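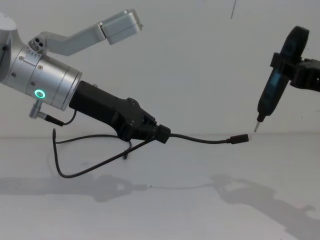
Left arm with the charging cable, right arm with the driver.

Re: [bustatura-list] How many tries before we train again?
Fri 30 April

Hello all, and thank you, Damian, for the good long letter. I meant to answer it the same evening and then got stuck on the calibration again, so please forgive the wait.

Damian Brzozowska wrote:
> We are thinking of copying your two-arm setup at Brirketari before July,
> and I'd like to know three things. How many examples do you have of the
> cable and driver task? Do you throw the bad ones out or keep them?
> And do you trust the wrist view at all? Ours mostly shows us the
> gripper and a great deal of table.
>
> One of our people also thinks you should give the arms a bare table
> and nothing else, and another thinks that's cheating. I promised
> I would ask.

Let me start with the easy one. We have 686 recorded tries in the folder called Zukau, and 656 of them went into the last training run. The other 30 are in a folder beside it. Most of those have a camera clock that drifted, so the pictures and the joint readings don't line up, and I don't know how to rescue them. If anybody on the list does, please write to me, I would be so pleased!

As for the bad ones, it depends what you mean by bad. If the person driving the arms fumbles and then recovers, we keep it, every time. Our first model had only ever seen smooth, tidy work, and the moment it got a little off to one side it just sat there shaking. If the person gives up partway, we mark the try as unfinished and leave it out of training, but we do keep the file.

The wrist view I have grown very fond of. Yes, there's a lot of gripper in it (ours shows most of the body plate, screws and all) but look at what you get between the fingers.

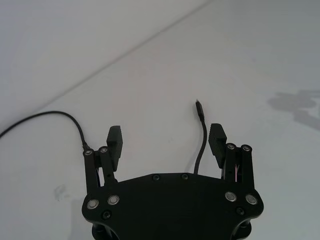 From the wrist: fingers wide open, plug standing up in the gap.

The chest camera can't give you that. A thin black cable against a black gripper is hard going from farther off, and even I have to squint. From the wrist you have the plug against plain white, and you can see which way the tip is leaning. When we trained with the chest view alone, the left arm kept closing a little short of the plug. I'd use both if you can spare the disk.

Now, the bare table. We do work on a white top against a pale wall, and I wouldn't call it cheating, though I see the point. Cables are trouble enough. They never lie the same way twice, and I wanted the first batch to be about that and leave clutter for later. What we do change is where the plug ends up and how far apart the arms are.

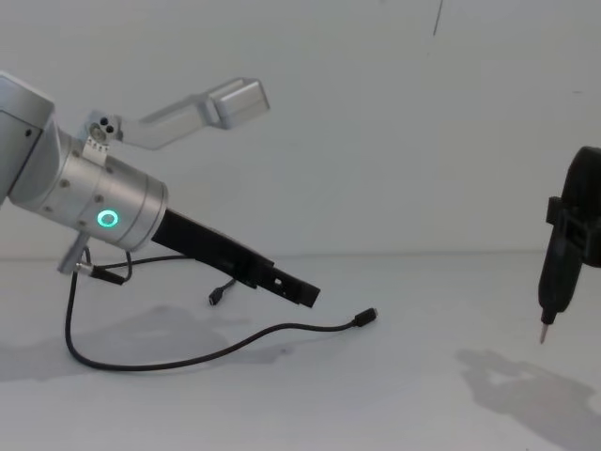 Cable down on the table, with the plug between the two arms.

Shadows are worth a thought as well. Both arms throw a soft one across the table, and Zieliński (that's our name for the newer model) did noticeably worse when we moved the lamp. So please move yours early and often, before you have a big pile of examples all lit from one side. I wish I had.

I can send you 22 tries to look through, Damian, with both views and the joint files. Tell me if you want the full-size pictures or the small ones. The small ones are fine for checking timing but no good for looking at the plug.

Warm wishes from all of us at the Bustatura bench, and do write again once your second arm is bolted down.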